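Home Projects Archive Contact

11/01/2005
By Brendan Keane
Reading time: 2 minutes

How to paper a small alcove

Papering an alcove takes an evening if you measure first and a weekend if you trust your eye. I have done both, the second one twice.

Start with the back wall. Old houses in Lundau have no right angles, so drop a plumb line down the middle and work outwards from that. Cut each length 2 inches too long. Paste, fold, and leave it for as long as the label says, however bored you get. 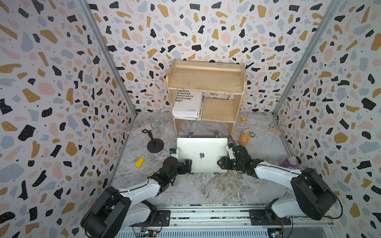 Terrazzo pattern on three sides, with a pale wooden shelf unit at the back.

Busy patterns forgive a great deal. Stripes forgive nothing, and I speak as the owner of some in Brirkden that lean like a drunk.

Turn the back wall paper 27 mm on to each side wall, then lap the side piece over it, tight into the corner. Onni Räsänen butts his edges instead and claims you can't see the join. I could see it from the hall.

Work out your rolls before you go to the shop. Write down the batch number as well (mine was 761) or you'll be back in August hunting for a match.
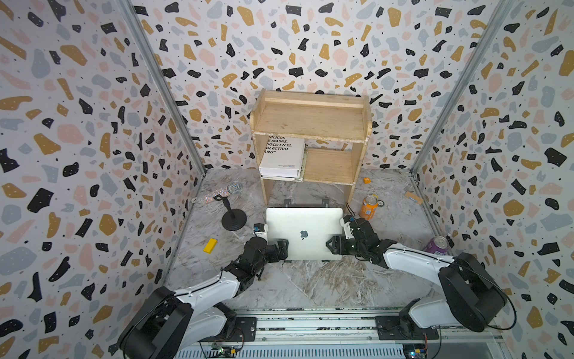
Silver laptop, lid shut, over the marble-look floor.

Trim the top and bottom with a new blade. Wipe off stray paste at once and shut the windows while it dries.

Next: skirting boards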